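The Priltov Brushed Flannel Shirt
Posted 12/11/2019 by the shopkeeper at Leblanc Dry Goods

I've been selling work shirts out of this little store for years, and the Priltov is the one I keep reordering. It came in again in September and I took home two before I'd even finished unpacking the box (sorry, medium tall people).

The cloth is a midweight cotton flannel from the Oltirow mill, brushed on both sides, so it's soft from the first wear. It's not a coat and won't act like one, but over a T-shirt it got me through most of the fall. The body is cut a little long so it stays tucked when you bend over, and there's a pleat at the back yoke so you can reach forward without the shoulders pulling. If you've ever split a seam stacking firewood, you know why I care!

We have it in four plaids this season: yellow, rust, pine and a gray that looks nearly blue in daylight. Yellow was a gamble on my part. I ordered 66 of them and figured I'd be marking them down by now, and instead it's the color people walk in asking for.
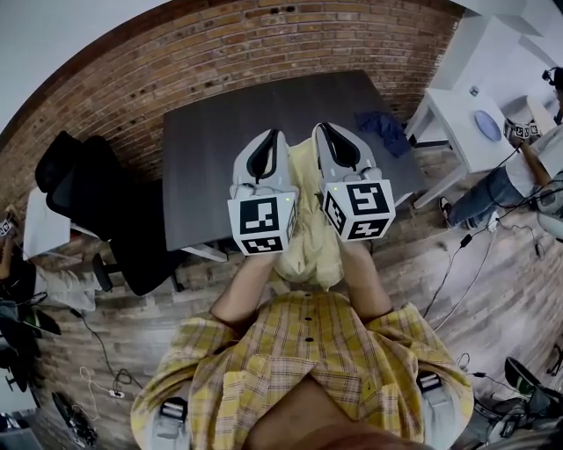 Yellow plaid with thin red and brown lines, small dark buttons down the front.

Sizing runs true, with one warning. The first wash takes a bit out of the sleeves, so if you're between sizes go up. I wash mine cold and hang it over a door. The dryer won't ruin it on low, but it does make the collar curl and then you'll be ironing a flannel shirt, and who wants that?

A lot of you ask how it compares to the Prirnent. The Prirnent is heavier, scratchier and tougher, and I'd still pick it for fencing or anything near barbed wire. For the shop, the truck or the kitchen table I'd go with the Priltov every time.

Price is $90, any color, small through double extra large. Talls are the same price - I don't think long arms should cost extra. Spare buttons are sewn inside the side seam, and if you lose those too, write to me and I'll drop a couple in the mail. Returns are fine within a month as long as you haven't washed it.

Item no. 367. Rust is sold out in large until the next shipment.

Last updated: stock and sizes checked this morning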